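Duvet keeps sliding toward the foot on an upholstered bed frame

Farkness
Jan 18, 2021
Large bed, padded headboard, upholstered base with a ledge that sticks out past the mattress. White duvet, beige throw over the foot end. Looking for a folding method that holds.

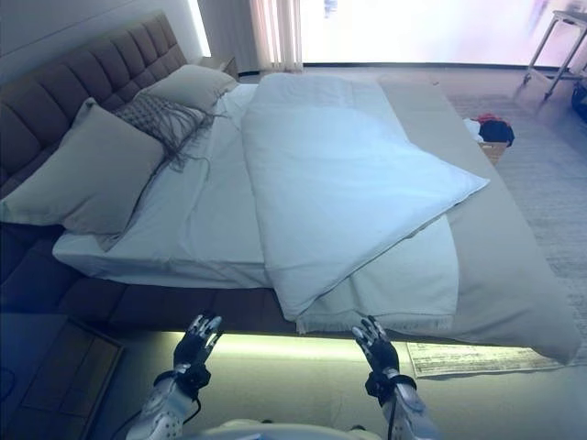
Jalteck
Take the throw off and test for 2 nights. A smooth throw under a duvet acts as a slip layer. If the duvet stays put, you have your cause.

Farkness
The throw goes on in the morning and comes off at night, so it can't be the cause overnight. It may matter during the day.

Peng
Check the insert before anything else. If the cover is a size larger than the insert, the fill migrates to one end and the weight pulls everything that way. Corner ties fix it. Four is the minimum. Mine has 9, counting the ones along the sides, and it hasn't shifted since last February.

Jalteck
9 ties is excessive. Four corners and one at the middle of each long side is enough for any insert I've handled.

Peng
Depends on the fill. Down needs more.

Forker
Disagree with both of you. The ledge is the problem. You can't tuck anything cleanly on a frame like that, the mattress sits down inside it and there is no gap for your hand. Fold the top third of the duvet back toward the foot, keep the edge parallel to the headboard, and let the throw lie flat over the lower part. Don't tuck at all.

Wen-hsiung Tseng
I have a similar frame and you can tuck on it. Lift the mattress corner with one hand and push the fabric in flat with the other. The throw should go over the duvet, never under. Its weight is what holds the foot end down.

Forker
Lifting a heavy mattress every morning is not a method.

Wen-hsiung Tseng
It takes less time than redoing the fold.

Farkness
Opened the cover. Two corner ties, both at the foot, none at the head. The insert had bunched up at the bottom. Will sew on the other two and try the throw on top.

Peng
Use twill tape, ribbon comes undone in the wash.

Jalteck
See also post 321 in the bedding care thread for the knot.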